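Thread on battery settings for the Domell phone, as I keep getting the same messages about it.

The handset has a 4000 mAh cell. The spec sheet from Drullden gives a standby figure, but it was measured with one SIM fitted and mobile data off. Put in two SIMs and the number no longer applies.

With both SIMs active the phone keeps two registrations open. If one of them sits on a weak signal, the radio raises its transmit power and searches more often. You will see it in the battery menu as "mobile standby" near the top of the list.

First thing to change: Settings, SIM and network, second SIM, preferred network type. Set it to 4G only if you have decent 4G at home. Leaving it on automatic lets it hop between 3G and 4G all night.

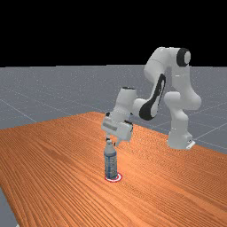

Second thing: turn off Wi-Fi calling on whichever SIM you don't take calls on. It holds a connection open to the operator and re-registers every time you move between access points.

Leilani Mbeki asked whether the charge limit does anything for daily runtime. It doesn't. Capping at 70 per cent slows ageing of the cell, and you pay for it with a shorter day. I leave it on at my desk and switch it off before travelling.

The limit is reset by the May firmware. Check it after updating. The toggle still shows as on in quick settings, but the phone charges to full until you turn it off and on again.

Litia customers: your build hides the network type menu. Dial into the engineering screen if you know the code – otherwise ask support to push the unbranded carrier profile. Sinaga builds have the menu, one level deeper, under Advanced.

Adaptive brightness makes little difference on this panel. Refresh rate does. Fixed at the lower setting, mine drops noticeably less over an evening of reading.

Clearing apps from the recents screen does not save power. The phone has to load them again from scratch.

Still to test: whether 5G standby behaves any better on the second slot. I need a SIM on a different network for that, and it's in the post.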